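Bench Set-Up Guide, Section 4: Glassware Bins and Wet Area
November
By Ritva Tuominen

4.1 Bins

1. Wipe the black bench top with a damp cloth and let it dry.
2. Set the three white bins side by side against the wall, open fronts facing the user.
3. Place the tripod stand in the right bin with all legs on the bin floor. Glassware may be stored under the ring.
4. Keep the yellow tray at the front of the bench.
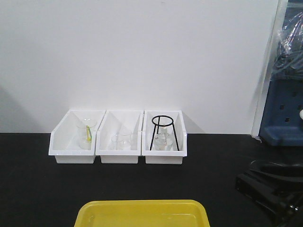 Fig. 4-1. Bins against the wall, tripod in right bin.

NOTE: Bins are not fixed to the bench. Lift them to move them – do not drag.

4.2 Corner bench

1. Lay the metal tray flat on the left run of the counter.
2. Set the test tube rack on the right run, clear of the plant.
3. Check that the blue cabinet doors are closed before carrying glass past the corner.
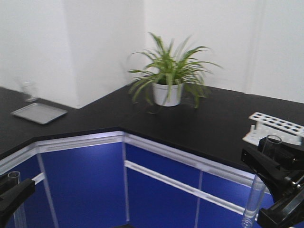
4.3 Test tube rack

The rack has two tiers. Large holes in the upper plate take the tubes; the lower tier has smaller openings. Lower each tube straight down until it stops. Do not force a tube that binds.

CAUTION: Do not lift a loaded rack by its upper plate.
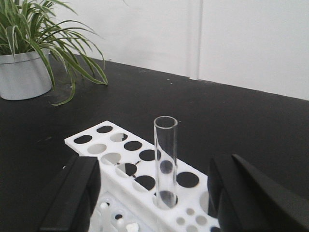

Rinse the rack after each session and stand it on end to drain. Replace any rack that rocks on a flat surface.

4.4 Restocking

Return beakers only when clean and dry. Maximum size for bin storage is 100 ml. 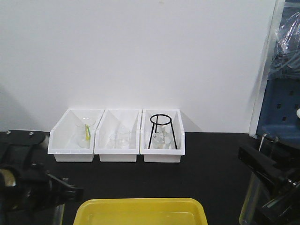 Restocking is done on Saturday from the Trindunska stores list, item 377. Small beakers can share a bin, as the two in the middle bin do, if there is room to lift each one out. Leave the yellow-green rod in the left bin's beaker. Report chipped rims to Aitana Calvo – chipped glass is not returned to the bins.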